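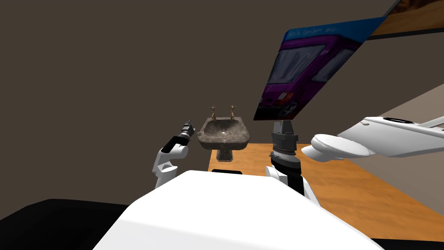

Markos thinks we should stop at 40 hours and call the Soserix sealer a pass. His argument, as he put it to me over the bench this morning: the water beads, the oil wipes off, the customer wants an answer in June, and what exactly am I waiting for?

I'm waiting for 168 hours. It says so on page one of the plan and he signed under me.

June, stain and sealer trial, bench 2, 7:50 a.m.

Beading tells me the surface is slick. It doesn't tell me what got into the stone in the meantime, and every sealer I've ever tested beads nicely in its first week. The old Donthorpe wax beaded so well that we took pictures of it, and then the coupons came back from the oven with rings on them like a bar counter. So I don't care about beads.

Set-up, for whoever picks this up after me: dark stone offcuts from the De Graaf batch, honed, edges taped. Half sealed with Soserix, two coats, wiped between. A quarter sealed with Flerkska as the comparison. The rest bare. Spots are olive oil, black coffee, vinegar, hand soap, toothpaste, and the hair dye Hadiza brought in. Watch glass over each one so the liquids don't just dry up and flatter us.

At 40 hours:
Oil on bare — dark patch, soft edge, no surprise.
Oil on Soserix — nothing I can see under the lamp. Faint shadow if I tilt it, but I may be talking myself into that.
Oil on Flerkska — same, maybe a hair worse.
Vinegar — dull spot on all three. The sealers did nothing for etching. The Soserix leaflet says "acid resistant" and I'd like to know resistant to what.
Toothpaste — left a pale ring on Soserix only. Did not expect this. Is it lifting the coating or just stuck to it? Scrubbed one with warm water and a soft brush and the ring stayed.
Dye — stained everything. Forget the dye.

The leaflet also claims 2,000 wipe cycles with no loss. No cloth named, no pressure, no cleaner. I could get 2,000 cycles out of candle wax if you let me pick the cloth. Ha-neul has offered to run the rub tester overnight with a damp microfiber and the blue spray, fixed weight, and we'll see where it quits.

One more thing that bugs me. Dark stone hides oil. If you wanted a sealer to look good you'd test it on exactly what we're testing it on. I asked for pale offcuts too and was told the job is dark stone so test dark stone. Fair, but then let's not write "stain proof" on the report. I'd sign "no visible oil mark on dark honed stone" and not a word more.

11:15 — weighed the oil coupons. The Soserix ones gained less than bare, but they did gain. So something is going in. Blotted, waited, weighed again, same answer. Balance was checked first thing, 8 readings on the check weight, all fine.

Leaving everything covered until the full time is up. Please don't lift the glasses to have a look.

Reader comments

Ha-neul Nam
Rub tester is set up. The blue spray is nearly out, can I use the green? It's a different pH I think.

Nusrat Awan
Don't switch to green halfway through. I have a fresh bottle of blue in my cabinet, second shelf.

Nam-gil Yeom
The toothpaste ring could be the whitening stuff in it. Try a plain one next to it before blaming the coating.

Markos Alexiou
Fine, 168. But I'm telling the customer it was your idea.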